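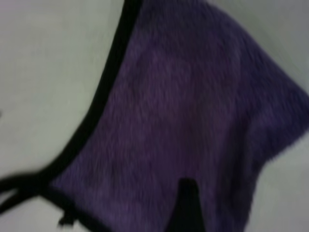 Zilolus teaching-by-hand project: progress report to Gremero
June 12, 2018
Prepared by Kamrul Abeysekara

We're very pleased with how this period has gone. Since February we have recorded 400 demonstrations by remote control, and 331 of them passed our checks and went into training. The rest were mostly dropped because the operator paused too long or the wrist view lagged behind the arm.

Soft things have been the real joy. Furry fabric with straps and trim is far harder to steer around than a box, and our operators now handle it with much more confidence – you can see it in how much shorter the newer recordings are! We trained 18 operators, most of them new to the controls.

Approaches over a bare stretch of table are still our weak point. With so little to judge height by, people slow down and hover.

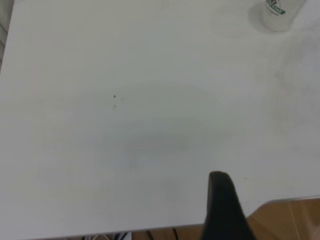
Wrist view over the white table, with a gripper finger at the bottom and a cup at upper right.

Polák has offered us a lighter hand controller, and we would like to try it alongside the Drerkik one before settling on either. Our next batch will be another 400 demonstrations, with more time given to slow, low approaches. We need your approval for the extra operator hours before that can start.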